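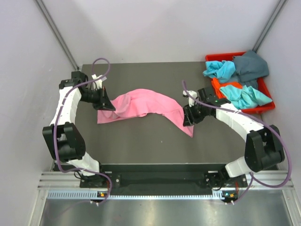 Re: hall floor for July

Quick one, typing on my phone. Heywood came back, they want 493 for the weekend, chairs not included. Still cheaper than Prarncombe and the parking is better. Need a yes or no from the four of you before they let it go. I'm a yes.

On December 19, 2020, Edmund Kaczmarczyk wrote:
> Did anyone ask about the kitchen? Last time we paid
> for it and only used the kettle. Also we had over 300
> on the door so two exits please, not one.

Kitchen is extra, I said no thanks. Two exits, yes, checked on teh plan. Stage is small but fine for the fiddles. Caller can stand on the floor.

Still waiting on the band. Will chase tonite. Deposit form to follow, sign and send back to me not the list.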